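Open Evening at the Zascombe Shared Workshop

I drove over one evening in July and reached Zascombe a little after six, with the big door rolled up and a smell of coffee and cut aluminum coming out of it. I had meant to stay an hour. It was dark when I left!

The members have been building a household robot for most of the year, and they've named it Ira. The budget was set at $1,250 and stood at $3,817 on the sheet taped by the lathe (I have a garage of my own, so I sympathized). We got a long and very friendly talk about joints and wiring, with a box of old brackets going from hand to hand, and I could have listened to the wiring part twice.

Then we all shuffled through to the corner where they practice bathroom chores, which this season means the washbasin. Dark stains on white porcelain and a cloth at the left side of the rim, and I thought of my own sink with some shame.
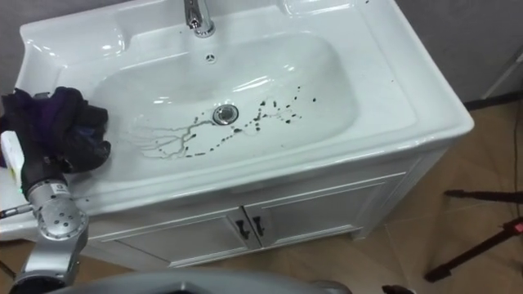
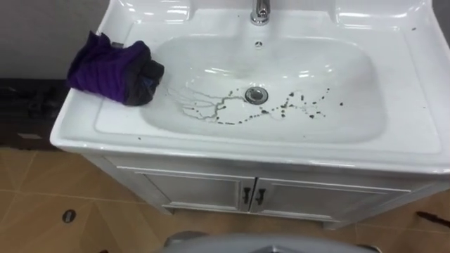

Filed under: Workshop Visits

The part I keep coming back to is the control software, which they call Clarkard. Wiping a curved bowl asks a good deal of it, and they have logged over 2,000 practice runs so far. I asked far too many questions and got a patient answer to every one. If you go, park on Begay Street, and bring cash for the coffee tin. I'm hoping to get back in the fall, when they plan to start on the kitchen counter.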